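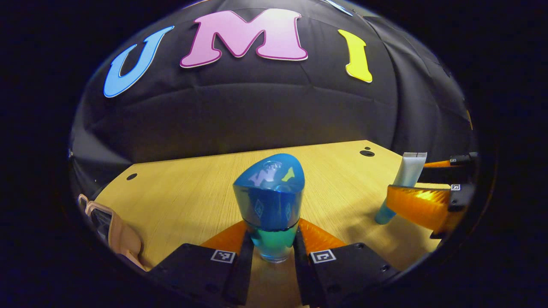 Issue 268, page 8

An afternoon at the Wustville workshop
13 October visits are usually wet ones, so I took the early bus out from Murken with a flask and no great hopes of the weather. It didn't matter a bit. I was indoors for 4 hours and could happily have stayed for more!

The workshop is one long room behind the old Sobczak joinery, shared by people who mend bikes, turn bowls and, at the far end, build grippers. Marcelle Arnaud runs that end. She started with a single hand-held one in May, working at her kitchen table, and there has been a bench for it here ever since.

The fingers are chunky black things with orange pads on the inside, and it's the pads she wanted to talk about. Hard fingers skid on glass, she told me, so she has been through around 40 versions, changing the ribs a little each time. The blue bottle is her favourite test - glossy, rounded at the top and thick at the base, with a teal-green lower half. You close the fingers on it low down, where the pads can press from both sides. The little black-and-white squares on top of the fingers are markers, which the software uses to work out how far the grip has closed.

I was allowed a go. It took me a few tries to stop squeezing as if I were wringing out a dishcloth, and then I got the knack and didn't want to hand it back. A white squeeze tube was my next challenge, and a much harder one (tubes lean, and they give when you hold them).

I liked the big UMI letters on the black quilted backdrop too, pink and yellow and sky blue, very cheering over a pale wooden table.

Marcelle hopes to take a pair of grippers to the makers' day at Udness. The bus back to Murken goes from the corner by the joinery gate, and the tea is by the kiln.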